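Last updated: 2025-01-22

4.2 Task allocation at the preparation bench

Before the arm was installed, the preparation room at the Plovemholm site was staffed by two technicians per shift, both of whom portioned dry material, returned containers to the shelf and signed the batch sheet. After installation one technician remained at the bench and the second was moved to incoming inspection. The work log for the period covers 2000 handling cycles. Of these, 600 were run under direct observation by the first author, who stood at the bench and recorded every point at which a person stepped in.

The system, sold to the site under the project name Ruketti, carries a two-finger gripper and a small camera at the wrist. Technicians see the camera view on a monitor beside the batch sheets. Several of them said in interviews that the view was of more use to them than the status lights, as it showed the state of the fingers and the bench covering in one place.

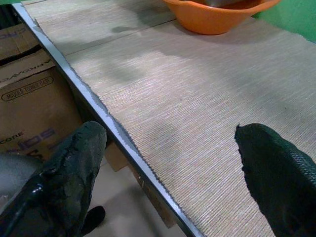

Ritva Lappalainen

Figure 3. Wrist camera views of the bench, fingers open. First view: orange bowl at the far side, woven mat with frayed border along the metal edge strip. Second view: jar with black lid, bowl holding a gray cylindrical object.

The condition of the bench covering was not part of the original risk assessment. In the first view of Figure 3 the border of the mat is ragged and stops just short of the metal strip. Technicians had worked at benches like this for years without remarking on it. Under the new arrangement the mat became something to be checked at the start of the shift, and the check was added to the batch sheet in May.

Finger wear produced a similar change. The rubbery black surface of the fingers is rough and uneven in the wrist view, and the decision to replace a finger was left to the technician on duty. The supplier's manual gives a replacement interval of 800 cycles. In practice the technicians replaced fingers by eye, and the interval was treated as an upper limit. One technician described this as "a tool room job that came with the robot" - it had not been listed in the revised job description, and no time was set aside for it.

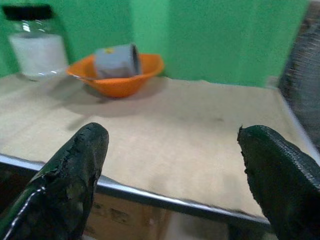 Interventions during the observed cycles fell into two groups. The first consisted of short corrections, such as turning a container or moving it closer to the center of the bench. These took a few seconds and were seldom logged unless the observer was present. The second consisted of stops, in which the technician halted the arm, cleared the bench and restarted the cycle from the monitor. There were 13 stops in the observed set. All were logged, and each required a written entry and a call to the shift lead.

The difference in reporting matters for how the workload is read by management. The weekly summary, generated by the Santoro scheduling software, counts stops only. On that measure the bench needs little attention. Interview data point the other way: technicians reported that they could not leave the bench for longer than it took to fetch a container, and that the reduced headcount had made breaks harder to arrange. The technician moved to incoming inspection was called back often enough that the two of them kept an informal rota - this was not known to the shift lead when the interviews began.

A comparable pattern was found at the Pukumura site, where the same allocation was tried with a different bench layout. There, short corrections were entered with a single key press, and the staffing plan was revised after the entries were reviewed. Section 4.3 compares the two logging procedures.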